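Pastton youth sports program returns, with few answers on attendance

The Fanbridge Community Trust says its free after-school sports program will be back in Pastton in July, with sessions in soccer, basketball and dance. The trust promises to "reach 400 young people" in the first season. It made a similar promise last year and has yet to say how many it reached.

Asked for last year's attendance, the trust sent a two-page summary. It lists the sessions held and the equipment bought, and it includes several quotes from pleased parents. It doesn't say how many children came more than once, or whether any of them later joined a local team. A child who turned up for one open afternoon seems to count the same as one who came every week.

The program will run at 12 sites, according to the trust, up from eight. Two of those sites, the Awan Road courts and the school gym in Tarkarora, still have no confirmed booking times. The city parks office said requests for the courts were "under review" and would not say when a decision was due. 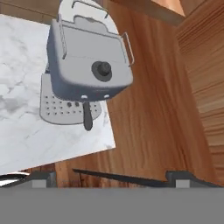 Espresso machine on a white marble countertop, computer rendering.

Money is the other open question. The trust says the season is fully funded through a mix of grants and business sponsors, but it declined to name the sponsors or say how much goes to coaching. Its last published accounts put staff and office costs on a single line, so it is hard to tell what a session costs to run.

Families in Tarkarora have heard big plans before. A summer swim program announced for the same neighborhood closed after one month, and the bus that was supposed to take children to the pool never ran. The trust was not involved in that program, though its new flyer makes much the same offer, including "free transportation where available." It doesn't say where that is.

Coaches will be hired locally and given background checks before the first session, the trust said. Sign-up is due to open online in June. Attendance figures will be published at the end of the season, it added, but it did not give a date.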